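A morning at the Daner herb farm

Print this page | E-mail to a friend | 14 shares | 3 comments

I've been buying Daner's calendula salve for years, so when they announced an open day in June I had it on the fridge before I'd finished my toast. It's a fair haul out past Sasen, the last bit on gravel, and I still got there before the gates opened (keen, I know!).

The grower's walk went first through the echinacea, which was mostly dormant and looked like a paddock of sticks, then on to the lemon balm, the yarrow and a long bed of valerian. They've got 289 beds now, all hand weeded. We were allowed to dig up a bit of valerian root and have a sniff. Old socks, every bit as bad as people say, and my coat pocket still has a whiff of it.
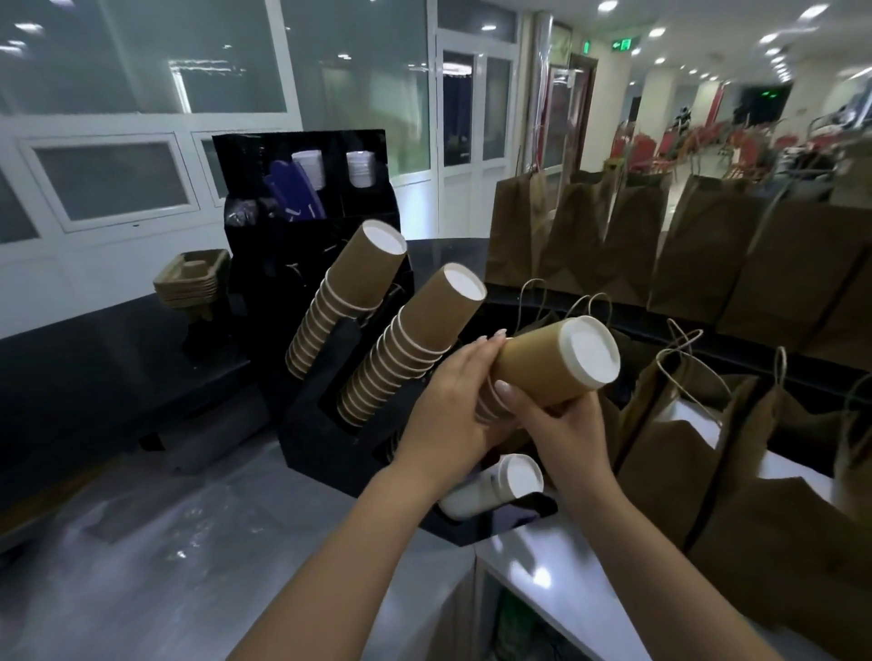

Photo: Mofokeng Herbal News

After that came the drying shed, my favourite part by a mile. Racks up to the roof, chamomile on one side and peppermint on the other, and the colour of that dried calendula! They run it low and slow so the petals don't go brown, and I've clearly been cooking mine to death in the oven at home.

There was a talk on traditional uses too, pretty careful about what's been properly studied and what's just been handed down, and a firm word about checking with your pharmacist if you're on anything regular. Parking was 3 dollars and I came home with thyme, two sages and no room in the boot.

Comments (3)

Drarnodia: Did they have any marshmallow seedlings left? I missed out last time.

gumleaf707: The valerian smell! My cat went berserk over my gloves.

Backyard Balm: Is the shed open on Mondays or only for the open day?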